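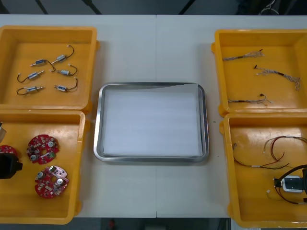

Yellow bins on the kitting table, with the lined steel tray between them.

A new order on the kitting table

Regular readers of this newsletter know that the Illow kit has grown a lot. Up to the end of October we had packed 1613 kits, and for most of that time we packed them in the way we started, with cardboard boxes on a shelf and one person walking between them. It worked when we sent a few kits in a week. With the school orders it became tiring, and we began to make mistakes. Two customers received a kit without a harness, and one teacher wrote to us, very politely, that she had got two circuit boards and no motor.

So we have changed the table. I was asked to write how it is arranged now, because people from the other rooms come to help on Friday and they should find everything without asking.

The work surface is two white tables pushed together. We tried one long table first, but it did not pass the door. The small line where the tables meet is useful in its own way, as it shows you where the middle is when you put the things back after cleaning. Please do not let a gap open there. A harness connector is small enough to fall through, and I have spent enough time on the floor with a lamp.

On the tables we keep yellow plastic bins, a pair on the left and a pair on the right. They came from Vivix, together with the shelves, and at first I thought the color was too loud. I have changed my opinion. The black wires and the red boards are very easy to see on yellow, and when a bin is getting low you notice it from your chair.

The upper left bin is for the motors. These are the silver ones with the blue band, with a thin black lead and a small white connector at the end. Please take a motor by the metal body and never by the lead. The leads like to hook into each other, and if you pull one up you often lift its neighbor too, and then the solder joint of the neighbor has to carry the weight. We lay the motors with space between them and we put only a few in the bin at one time. It looks like a waste of a good bin, I know. Kamarul Halim tried it both ways, one morning with a full bin and one morning with a bin that had only a few motors in it, and he was faster with the second, even with the extra walks to the shelf.

The lower left bin is for the round red boards. Hold them at the edge. The parts on the board are very small and some of them stand quite near to the rim, so "at the edge" means with the tips of two fingers, not with the whole hand. The boards should lie flat and not on top of each other. If you find a pile, make it flat before you start, also if you are in a hurry. We had four boards last spring with scratches on the silver cylinders, and we could not send them.

The wire harnesses are in the upper right bin. They arrive from Nuchit in bags of 10, and the bag should be emptied completely before you open the next one, so that the number on the shelf card is correct. Do not put the empty bag back in the bin. A clear bag on top of thin wires makes everybody think that there are still wires in the bag.

In the middle, between the bins, is the steel tray. This is where one kit is put together before it goes into its box. The rule is one kit in the tray, never two, and the tray must be clear of parts before the next kit is started. I insist on this point because it is the real check. If you close the box and something is still lying in the tray, that box is not complete, and you can open it again immediately and not three weeks later when a teacher writes.

The tray has a flat white lining. It is there for two reasons: the steel is slippery, and on bright steel a small white connector is hard to see at certain hours (between three and four in the afternoon the light comes low through the window and the rim shines into your eyes). I admit that a white connector on a white lining is also not perfect. Imtiaz Munshi has proposed a gray lining and has ordered one sheet for a test. Until then, change the white one when it gets marks. The order code for our supply cupboard is 3801, and the sheets are cut to size already.

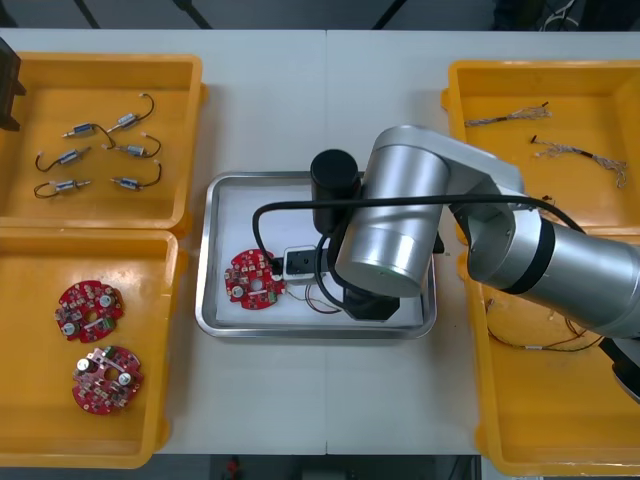 Small motors and round red boards in the bins on the left side.

For those who will come on Friday, I write the order of work once more.

Wash your hands and dry them well. Take off bracelets and watches, please. Look into every bin and see that it holds only one kind of part. Then begin with the board, put it flat in the tray, add the motor beside it with the lead away from the board, and lay the harness last. Look once at the card, close the box, look at the tray. If a part falls on the floor, it goes into the cup for testing, also when it looks fine.

After the work there is the cleaning, and it takes 15 minutes if two people do it. The parts return to the shelf boxes, motors first. The bins are wiped with a cloth which is a little damp and then with a dry one. No spray near the boards. The rounded corners of the bins collect dust, so go there with your finger inside the cloth. Put the bins back in their pairs, and the tray in the middle again. I have marked the positions with a pencil, very lightly, and I ask you not to clean away the pencil.

There are still things to decide. The Plesto boxes we use for the finished kits are a little too deep, and the harness moves during transport. We put paper on top now, but it costs time and some children think that the paper is a part of the kit. We also do not have a good place for the cards. At the moment they lean against the wall, and they fall when somebody opens the door.

About the missing parts I can give only a first result. In the weeks since the table was changed we had one complaint, and it was for a torn box. I would like to wait until after the winter orders before I say that the problem is solved.

If you have an idea for the card holder, write it on the sheet beside the shelf or tell Kamarul. He is at the table most mornings from nine o'clock.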